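The Great Sweater Fold of Friday, June 26, 2020

It is far too hot for wool, so naturally I spent my morning up to my elbows in it. 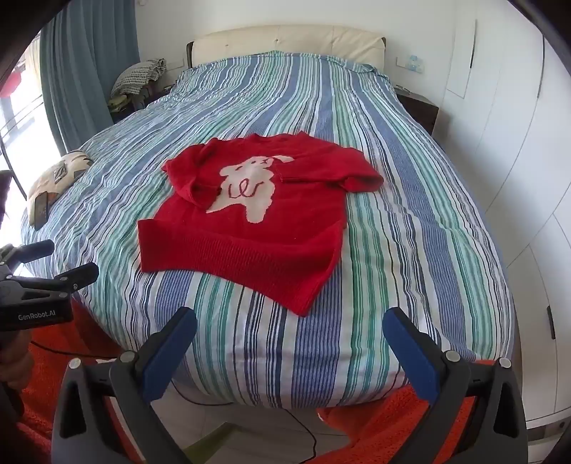 The dog sweater on the big bed, one sleeve in, one to go.

I should have done this in May. Every year I tell myself the winter knits will be washed, folded and put away by the time the peonies open, and every year the peonies come and go and there's still a heap of sweaters on the chair by the window. My sister has stopped asking about the chair. She just puts her purse on top of it when she visits.

The red one came from a lady named Grażyna Tokarz, who has a table at the Mostyn craft market and knits while she talks to you without ever looking down (I could watch her all day!). I went in for mittens. Then I saw that big cream dog with the floppy ears and the squiggly red mouth and the mittens were forgotten. I paid 61 dollars and wore it home over my shirt.

So, folding. I used to hang everything, and then I'd pull a sweater out in October and it would have those little shoulder bumps, like I'd been carrying a yoke. Now I lay them flat on the bed, front side up, neck toward the headboard. First one sleeve goes straight across the chest, then the other one over it, and I smooth the whole thing out with my palms. The ribbing at the bottom never wants to lie straight and I've quit arguing with it. Then I bring the hem up to the collar in one fold, or two if it's a long sweater, and that's it. Grażyna told me to put a sheet of tissue inside the fold with anything that has a picture on it. I do it for the dog and for nothing else.

The bed is the best spot for the job because it's the only flat surface I own that doesn't have mail on it. I just pull the striped duvet up over the pillows and get going. No, I don't make it properly first. Life is short and I was only going to cover it in sweaters.

Everything went into the two Barkar boxes I bought last fall, the low ones that slide under the bed. Well, they're supposed to slide. The orange rug is so shaggy that they get about halfway and stop, and then I have to lie on my stomach and shove - very dignified. I love that rug but it eats everything. I found an earring in it on Tuesday that I had already mourned.

I've got cedar balls in one box and a lavender bag in the other, and next spring I'll see which one the moths like less. If you have a strong opinion on cedar, leave me a comment. And if anybody knows how to get a box across a shaggy rug, please, I'm begging.

Next up is the scarf drawer, which currently doesn't close.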